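Octubre
Por Soledad Haddad

Elogio de la espuma

Llevo años defendiendo en casa una causa pequeña: la espuma merece un sitio en la mesa de trabajo. ¡Y qué sitio! Guardo 70 retales en una caja de Hesteck y los saco con cualquier excusa, porque no hay material más agradecido para mirar de cerca (y para tocar, claro).

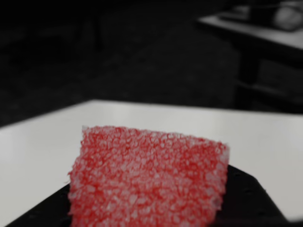
Espuma porosa roja y blanca, de bordes deshilachados, sobre una base negra.

Una superficie así me recuerda al azúcar grueso, a los caramelos escarchados, a todo lo que de niña quería morder. El rojo se mete en las grietas y arriba las celdillas se quedan rosadas, casi blancas. ¿Quién necesita un corte perfecto? A mí me gustan los bordes con pelusa, esos que mi amigo Volker Harms recorta sin piedad con sus tijeras.

Él prefiere el fieltro y lo respeto. Yo seguiré pidiendo retales en la tienda de Zapata, sobre todo los rojos.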